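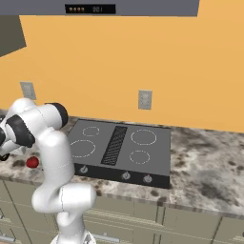 Enden in September: notes on a self-catered week

I booked a one-bedroom unit at the Fetlow Apartments in Enden for seven nights. The rate was 149 per night, with a cleaning fee of 43 added at checkout. Linen was included. Towels were changed once, on the fourth day.

Check-in

The office closes at 6 p.m. My bus was late, so I used the key box by the side gate. The code arrived by text from Rekha Tomar, who manages the bookings. The gate sticks; lift the handle before turning it.

Getting around

The harbor is a 15-minute walk, downhill on the way out and slower coming back. Bus 2 stops opposite the bakery and runs until early evening. Parking is free but the bays are narrow, and a larger rental car would need the street.

Cooking and shopping

I ate in five nights out of seven. The hob has four rings, and only the front left one gets hot enough to boil a full pot of water. There was one sharp knife. The nearest shop is small and priced for visitors — the market behind the church was better for fruit, fish and bread, though most stalls pack up by noon.

Noise and heat

The bedroom faces the road. Traffic thins out after eleven. The air conditioning worked but cuts off when the balcony door is open, a fact listed on page three of the house binder.

Other options

Isla Tawhiri stayed at the Metwally guesthouse the same week and paid less, with breakfast but no kitchen. For a stay of more than three nights I would still take the unit, and ask for one on the garden side.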